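Bin Club: Our Spring Grasping Project in Pictures

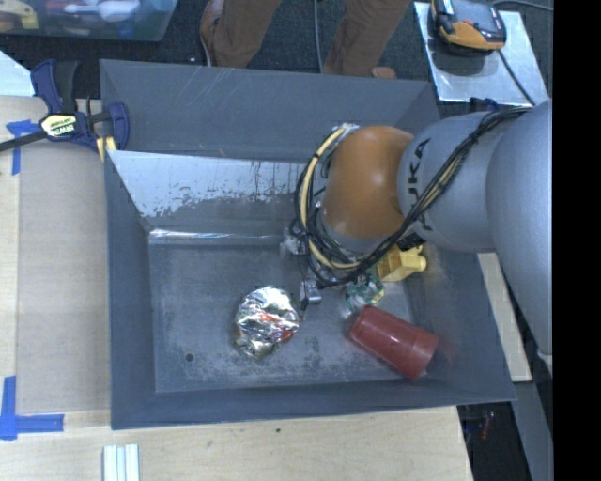
The KUKA over the gray bin, with the foil ball, the red cup and a little green circuit board in it.

Hi all! I promised the parents and the Thursday group a page about what we've been up to, and it has taken me far too long to put together (sorry, Riet, I know you asked three times). I'm Akua Antwi, I run the robotics class with Hilde Desmet, and this semester our students have been teaching an arm to pick things out of a bin. It sounds like such a small job. Pick up the cup! Put it down over there! Well, we've been at it since the winter break and I could happily go on until next year.

There's one picture up so far, and the rest of this page is my notes on it and on the project. I'll add to it when I've gone through the others on my laptop.

The objects
Everybody got to bring something for the object box, as long as it wasn't sharp, wasn't food and wasn't anything you'd cry over. The foil ball was an instant favorite. It's got something red and orange in among the silver, and all those creases catch the light, so the camera hates it and the students love it. Foil is also squashy, so every time it gets squeezed it's a slightly different ball afterward. Oluwaseun Briggs wrote a whole page in the class log on whether we should count it as the same object from one week to the next. I gave him full marks for that page.

The red cup
A cup lying on its side is a much harder thing than a cup standing up. Standing, you can come down over the rim and pinch the wall. On its side it wants to roll, and the sloped walls of the bin send it right back to the middle, which is good for the robot and bad for anyone trying to do the same test twice! The students ended up with a rule that you photograph the start position before every run. I wish I'd thought of it in January.

The circuit board
Small, flat and green, and you can just about spot it by the cables. Flat things are where our first program fell apart completely. There's hardly anything to grab, and if you aim a hair too low the finger meets the floor of the bin. Liesbeth De Graaf's team took flat objects as their special topic and they've been very patient about it. Their best idea so far is to go for an edge and nudge the part toward a slope first. Still a work in progress!

The gripper
One metal finger shows nicely here, just to the right of the foil. The yellow block above it is the housing. Fingers are the part we talk about most in class, because you can try out an idea with cardboard and tape at your own desk before it goes anywhere near the arm. We've had short ones, wide ones, and one pair with rubber bands that worked so well on the object box that I still don't understand why it failed at everything else.

The cables
Yes, the black and yellow bundle. Hilde gives her cable talk in week one and again in week four. The short version is that the arm can turn farther than the cables would like it to, so you plan your moves with them in mind. Two teams had to rewrite their approach path over this, and both grumbled, and both ended up with a nicer path.

The blue tape
If you look at the lower left you'll see an L of blue tape on the table. Corner marks are the cheapest tool we own and I'd put them up against anything else in the room. Every team measures from them. Please, please don't peel them up, even if they look scruffy.

The pendant
It's in the upper right corner, the black and orange one with the small screen. Every student learns to jog the arm by hand before they get to run any code, one axis at a time and very slowly. It's a bit like learning to back up a trailer. Some of them got it in five minutes, and I took most of an afternoon my first time.

Where we are now
Teams name their own programs, so if your kid has been talking about Eketti or Dresoma at dinner, that's what it is. Eketti looks for the highest thing in the bin and goes for that. Dresoma looks for the gap around each object and picks the one with the most room. The teams have logged 1222 grasp attempts between them, and in the last round each program got 100 tries with the same objects. I'm not posting scores until both teams have checked their sheets, so don't ask me in the hallway!

We meet the Prins group in June for a friendly contest, their objects and ours mixed together in one bin. I've been told they're bringing a sponge. Liesbeth is already practicing with sponges.

If you'd like to come and watch a session, write to Hilde or me and we'll find you a spot. Closed shoes, please, and long hair tied back. And if you have small odd objects at home that could use a second life, the object box still has space: bottle caps, toy parts, old remote controls, anything that fits in one hand. Riet is collecting them in the front office.

Page updated 15/03/2019 by Akua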